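Draltik Everyday Microfiber Towel, 300 gsm
For glass, counters, car paint, bikes, glasses and most of what's under your roof

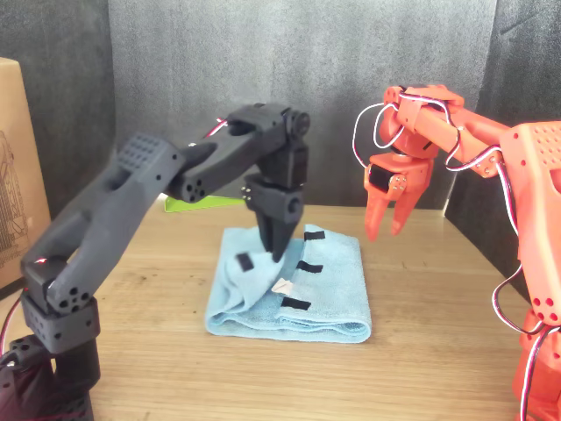

Shoshana Ambrose: I bought these for the car and they never made it to the garage. My kitchen windows face west, so every streak shows up at dinner time, and I had pretty much given up on them. One towel damp, one towel dry, and I could see the yard again. My one complaint is that I wish I'd known about the fabric softener thing before the first wash. Please put that higher up on the page!

Done, Shoshana! So, before anything else: no fabric softener and no dryer sheets. Softener coats the fibers, and a coated towel pushes water around the glass when it should be picking it up. If you've already done it, don't throw the towel out. See the washing section further down.

What it is

A medium-weight split microfiber towel in an 80/20 polyester and polyamide blend, 300 grams per square meter, 16 by 16 inches. The pile is a little longer on one side than the other. Use the longer side for lifting dust and drying, and the shorter side for the last wipe. Edges are stitched with a soft thread in the same blend. The label is a tear-off paper one, so there's no scratchy tag to forget about when you're working on paint.

We've tried a lot of weights over the years and we keep coming back to this one. The thick plush towels feel wonderful in your hand, and they're great for buffing off wax, but they take forever to dry on the line and they're too bulky to get into the corner of a window. The very thin ones dry fast and then they're soaked through after a single shower door. This one folds into a pad that fits your palm, and it still has enough body to hold a decent amount of water.

How to fold it

Fold in half, then in half again. You get four layers and eight clean faces if you count both sides as you open and refold it. Start on one face, and when it looks gray or stops gliding, flip to the next. It sounds fussy, and then after a week you do it without thinking. A bunched-up towel uses maybe a third of its surface and leaves the dirty part touching whatever you're cleaning.

Windows and mirrors

Two towels. Wet the first with plain water and wring it until it stops dripping. Wipe the glass top to bottom, then follow right away with the dry one, short side down. Plain water does the job on most indoor glass. For kitchen windows with cooking film on them, a drop of dish soap on the damp towel, then a second pass with water, then dry. Try to do it when the sun isn't on the pane.

Chalerm Limsakul wrote in with a good trick for finding out which side of the glass a streak is on: dry the inside up and down and the outside side to side. We've been doing it that way ever since.

Counters and stainless steel

Damp towel, with the grain. If you can't see the grain, get your eye down near the surface and look toward a light. For fingerprints around a fridge handle, breathe on the spot and wipe with a dry corner. Keep one towel just for the kitchen and wash it often, because grease is harder to get out of microfiber than dust is.

Skip the stove while it's hot. The fibers are synthetic and they'll melt onto a burner or the inside of an oven door.

Car and bike

For drying after a wash, lay the towel flat on the panel and drag it toward you by two corners. You don't need to press. On a full-size car you'll want 4 of them, and keep the ones you use on wheels separate from the ones you use on paint. Forever! Brake dust doesn't fully wash out, and you don't want to find that out on the hood. A dab of permanent marker in one corner works fine.

If a towel falls on the driveway, it's done for the day. It goes in the wash before it touches paint again, and if you can feel grit in it afterward, it becomes a wheel towel.

Bikes are easier. A damp towel for the frame, an old one for the chain, and the chain towel never goes back in with the others.

Glasses and screens

Yes for glasses, as long as you rinse the lenses first. Dry wiping is how dust turns into little scratches, whatever the cloth. For TVs and monitors, use a clean dry towel with very light pressure, and if there's a stubborn mark, dampen a corner with water. Never spray the screen itself.

Wood furniture

A dry towel picks up dust beautifully on sealed wood. On an oiled or waxed table, go gently and follow the direction of the boards. For sticky rings, use a damp corner, then dry it immediately. We don't recommend these towels on raw, unfinished wood, where the fibers catch on every little splinter and you spend more time picking fuzz than cleaning.

Washing

Before first use, wash once by itself. New towels shed a bit.

Warm water, regular liquid detergent, about half of what you'd normally pour. Powder can leave bits in the pile if it doesn't dissolve. No bleach. No softener (third time, sorry). Wash with other microfiber only, never with cotton, and especially never with bath towels. Cotton lint gets in there and it stays in there.

Tumble dry on low or hang to dry. They dry quickly on a line even in January if there's a breeze.

To rescue a softened or greasy towel: soak it overnight in a bucket of warm water with a splash of white vinegar, rinse well, wash as usual, and do a second rinse. It won't come back perfect every time, but most of them do come back. Keep vinegar and bleach well away from each other.

How long they last

We rate them for 50 washes at full performance. That's a cautious number, and plenty of people go well past it. The signs to look for are a flat, slightly crunchy feel and water that beads on the surface of the towel. At that point demote it to floors, then to bike chains, then to paint spills. There's a lot of life left in a tired towel.

Đức Hoàng asked whether the color fades. It does a little, mostly in the first few washes. It makes no difference to how they work.

Packs

Single towel
Pack of 4
Box of 50, loose, with no inner wrap

The box is meant for detailers and cleaning crews, but we've heard from several households that split one among neighbors and we think that's a terrific idea. All packs are the same towel, with the same stitching and weight. Mixed colors are available in the pack of 4 only.

Goes well with

Yimyam spray bottle, the one with the trigger you can take apart and rinse
Karndale wall hooks, wide style, good for drying towels without creasing them
Draltik Waffle Towel, if you mostly dry dishes and want something flatter

Questions we get

Can I use it with glass cleaner? Sure. Spray the towel, lightly, and you'll use much less.

Is it lint-free? After the first wash, very nearly. If you see lint later on, something cotton got into the load.

Can I cut it in half? You can, but the cut edge will fray and drop bits. Hem it if you have a sewing machine.

Can I microwave it damp to freshen it up? Please don't. Hot water and detergent will take care of the smell.

Ships from our Dernbridge warehouse. Unwashed towels can be returned in any condition of packaging.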